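阅读时间：3 分钟

2019年12月8日

又有人劝我喝温水。这次是 Jikex 的推送，说早起空腹一杯温水可以“唤醒代谢”，底下点赞的人不少。我翻到文末想找出处，找到一个优惠券。

我不反对喝水。渴了就喝，这事我从小就会。我疑心的是那种口气：水一旦配上时刻表，就成了一门学问，起床喝多少，饭前喝多少，睡前又不许喝多少。五月份我在 Domau 办过一张体验卡，前台给的小册子写着每天 252 毫升一份，分 7 次。为什么是 252？问了，答复是“系统算出来的”。我报的身高还是错的，系统也没吭声。

不过那阵子我真照做了 15 天，做了记录。睡得跟以前一样，皮肤跟以前一样，多出来的只有夜里起身的次数。同期换了枕头，少喝了咖啡，所以就算哪里变好了，我也说不清该谢谁。写文章的人好像从来没有这种烦恼，他们的生活里一次只变一样东西。

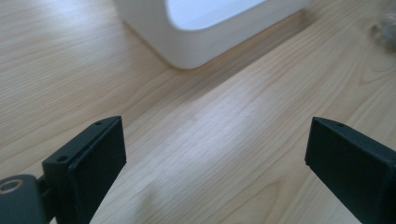
桌面一角，浅色木纹。

晚上坐在桌边把旧记录又看了一遍，字越写越潦草，第九天以后干脆只打勾。这种数据拿去说服别人，我自己先要脸红。可是我见过的那些“亲测有效”，多半也就是这个水平，只是排版好看一些。

Brultel 的滤芯又是另一回事。广告说水会“变小”，更容易吸收。我把这句话念了两遍，没懂。水分子还能小到哪里去？客服发来一张曲线图，横轴没有单位，纵轴也没有，线倒是往上走的。我回了一句“单位是什么”，对方发来一个笑脸，接着问我要不要参加满减。

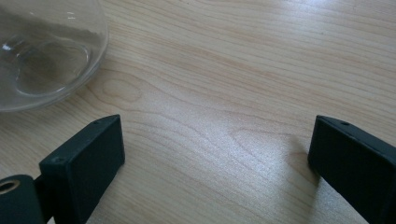 说回温水。家里老人也信这个，但老人的说法朴素得多：冬天喝凉的肚子不舒服。这我愿意听，因为它没有许诺别的。楼下 Lại 那家粉店也一样，坐下先倒一杯热茶，从不讲这茶对肝好。茶淡得几乎没味，我每次都喝完。

今天喝了多少，没记。下午有点头疼，可能是水少了，可能是屋里闷，也可能是昨晚睡得晚。按推送的逻辑我该挑第一个，然后写一篇。开窗透了会儿气，到吃饭时不疼了，算不算窗户的功劳，先存疑。

滤芯还在购物车里，明天删。体验卡的尾款还没退，得再打一次电话。

最近的日记
· 体重秤和我谁在说谎
· 买了一盏“护眼”灯
· 关于早睡的几点不服

转载请先留言 | 联系作者 | 返回顶部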